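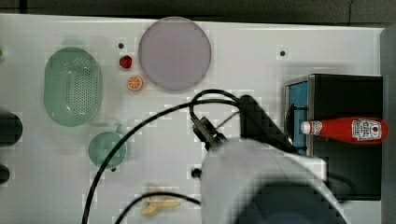
3.2 Equipment planning and cost allocation

The first budget for the Umari site was written before any workstation had been built, and it treated the robot arm as nearly the whole expense. The arm and its controller were entered as one line, the gripper as a second, and everything else as a third line called supplies. We kept that plan for the first 6 months. It proved hard to use, as the supplies line was drawn on by every part of the work, and there was no way to tell from the records what a second workstation would need.

For the second budget we divided costs into four groups: the arm and gripper, the fixed station (table, mounting hardware, cabling), the task objects, and labor. Labor covers setup, resetting objects between trials, and repairs. Each purchase was assigned to one group at the time of ordering. Purchases shared between stations were split evenly, even where one station clearly used more.

Figure 3 shows a tabletop station in the kitchen configuration. The arm works over a white table with toy food and dishes, among them a plate, a colander, and a black appliance resembling a small oven. Objects of this kind are cheap one at a time, and for that reason they were left out of the first budget almost entirely. Over the full project we placed 124 orders, and 44 of them were for task objects. The amounts were small, but each order still had to be approved, received, and logged, and the staff hours this took were charged to labor.

Cabling was the other item we planned for poorly. In the figure, one cable loops from the gripper across the work surface. Our first plan had no entry for cable guides or spare cables. The second plan includes both, under the fixed station group, along with one spare set of gripper fingers per station.

We compared three ways of getting an additional arm: outright purchase, a lease through Melum, and shared use of an arm already owned by the Ojo laboratory. Shared use had the lowest direct cost. It also required moving task objects between buildings and repeating calibration after each move, and once that labor was counted the advantage was small. The lease was easier to fit into a yearly budget but did not cover wear on the gripper - a part we expected to replace before the end of the term. We chose purchase, with delivery in December and a lead time of roughly 4 months.

The Plinley site used the same four groups when it prepared its own request. Its staff asked that task objects be bought in duplicate sets at the start, and we have since adopted this at Umari. Costs for floor space and power are paid by the host building at both sites and are not included in the totals reported in Section 4.

Figure 3. Tabletop station, kitchen configuration, with arm and task objects.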